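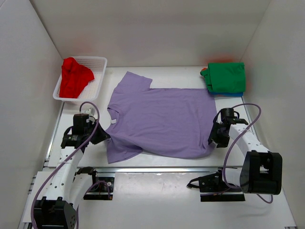 Purple tee, neck to the left, with shallow wrinkles in the body.

Thread on folding short-sleeve T-shirts so the stack stays square. Written up because Fadwa Bensaid asked for my method and it didn't fit in one message.

1/ Surface first. White, smooth, bare where the shirt goes. A patterned tablecloth hides a crooked hem and a fuzzy one grabs the knit. Basket in one back corner, finished stack in the other.

2/ Lay the shirt sideways, neck to one hand, hem to the other. Most people put the neck at the far side of the table and then lean over it for an hour. Sideways, both sleeves and the full length are in reach from one spot.

3/ Far sleeve first. Get it flat, cuff edge straight, then leave it alone. You will not want to reach across the body again.

4/ Near side is where the trouble sits. Fabric doubles over between the shoulder and the middle of the shirt and you end up folding three layers where there should be two. Take hold at the base of the near sleeve, just below the neckline, and pull toward yourself.
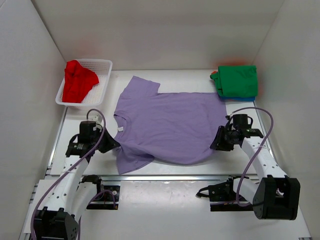

5/ Pull from two points, one at the shoulder and one down toward the hem. A single point gives you a fan of creases spreading out from your fingers. Two points at low tension will drop the bulge between them. Let go of both together.

6/ Faint ripples across the body are fine. One pass with the flat of the hand, neck to hem. If they are still there after a second pass they are dryer creases and folding won't fix them.

7/ Then the folds. Near side in to the middle, sleeve back on itself. Far side the same. Hem up to just short of the collar, then in half again. Abdelilah Kamel folds in thirds from the hem, which fits a shallow drawer better. I have a 40 cm shelf, so halves.

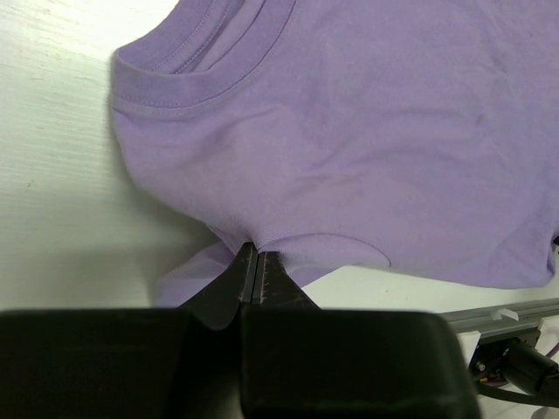

COLLARS AND SEAMS

8/ Check the collar band before the first fold. It should lie smooth with the stitching line visible along its lower edge. If the band has rolled, the roll gets pressed in by everything stacked on top.

9/ The seam between sleeve and body is the best reference line on the shirt. Side seams twist after enough washes - the sleeve seam mostly holds its shape. Find it with a fingertip and set the fold by it.

10/ Watch for cloth rolling under at that seam. Light knits do it more than heavy ones. Lift, flick, put back down.

11/ Look over the front while it is open. Small dark marks are easy to miss on lavender and pale gray, and this is the last time you will see that part of the shirt until you wear it.

12/ Yes, I have tried a folding board (Dullex, the hinged one). Consistent width, but it does nothing for a twisted shirt. It went to the back of the closet in September.

13/ Repeat for the rest of the basket. Collars all facing the same way in the stack. Sweatshirts need a different first fold, separate thread when I get to it.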